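Bench notes: two arms and a task board

The Jilow build at the Arnisbridge shared workshop now has both arms mounted and wired. Work this month is on the plug rows of the task board – eight plugs in two rows of four, color-matched.
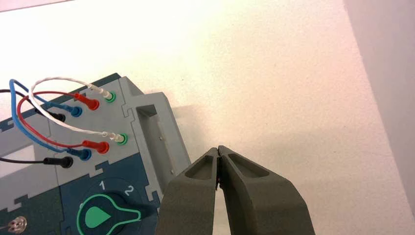 By Chepkoech Laizer
3 Mar 2025

The fingers taper to narrow tips so they can work between cords. Each has a shallow recess on its face. Draft 3 of the finger file is on the shelf drive.

Sliders are next. The two slots run on either side of a printed scale, and the knobs are square and white, with blue triangles.
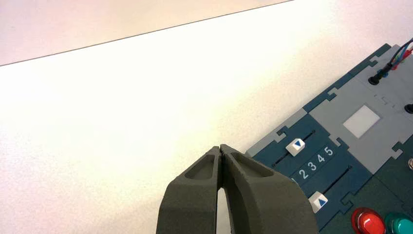
Text and build log: Chepkoech Laizer

Grip force is set per control. The rotary knob takes the most tuning, and the script for it runs to 166 lines.

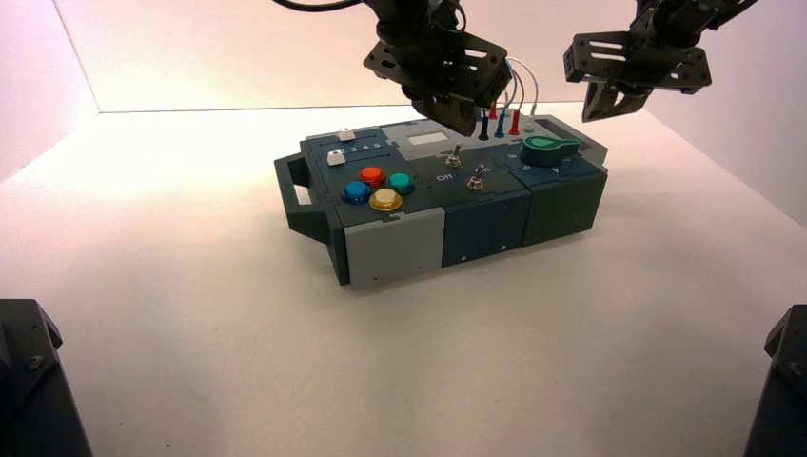 Can members print the fingers themselves?
The files are open to all members, and a pair takes roughly 2 hours.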